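Prev by date | Next by date | Thread index | List home | Search

Subject: Re: Buying the Hilley lot - what did you ask the seller?
From: Fergus Morrison

Hi all,

Paora Maihi wrote:

> We've walked the lot on Prurkarora Road twice now and we love it. The
> listing says 2 acres, "buildable, utilities nearby." Before we put an
> offer in, what would you ask? The agent is nice but keeps saying it's
> all standard. Also, is a survey worth paying for if the seller has an
> old one?

Paora, I'm so glad you're looking at that one! We walked it ourselves before we bought ours up the hill, and the evening light on the back half is wonderful. Go again at 7 a.m. if you can, you'll hear how much (or how little) traffic comes over the bridge.

First thing I'd ask is what "nearby" means. Ours said the same and the power pole was 600 feet from where we wanted the house. The power company gave us a price per foot once we had a sketch with the driveway on it, and the seller came down a little when we showed him the quote. Ask about water separately. Some lots on that side are on the Wirnico line and some need a well, and the two can be right next to each other.
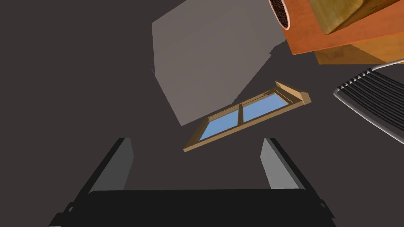

Gripper, fingers up (simulated view)

On the survey - yes, get your own! The old one on our place was drawn before the road was widened, and the front corner pin had moved on paper but not in the ground. Our new survey put the side line 40 feet east of the fence everybody had been mowing to. It was in our favor, but it could just as easily have gone the other way, and we'd already picked a spot for the garage.

Then the soil test. Put it in the offer as a condition, with your name on the report so you can use it later for the septic permit. Ours took until November because the ground was too soggy to dig, so leave yourself plenty of time in the contract. Mrs. Bühler at the county desk was terrific about telling us which form went with which. Take the parcel map with you, she'll mark the setbacks on it in pencil while you wait.

Last one, ask if there's a road agreement. The gravel part past lot 113 is private, and whoever builds out there shares the grading. It's cheap and the neighbors are great about it, but your lender will want it in writing and it's much easier to get signed before closing.
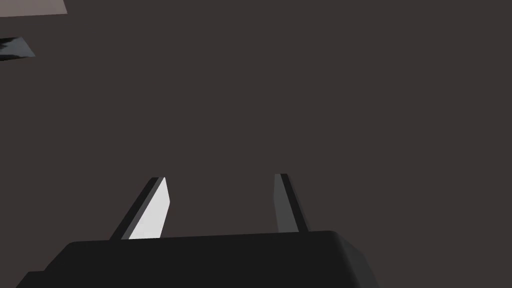
Paora rang me while I was typing this and said the seller has already agreed to the soil test, but wants it done by his own guy, and would that bother me? It would, a little. I'd let him recommend someone and then hire whoever you like.

Come by and see our place any time, the kitchen walls are finally up and I'm dying to show somebody!

Fergus

Contact the list owner | Copyright remains with the posters | Back to top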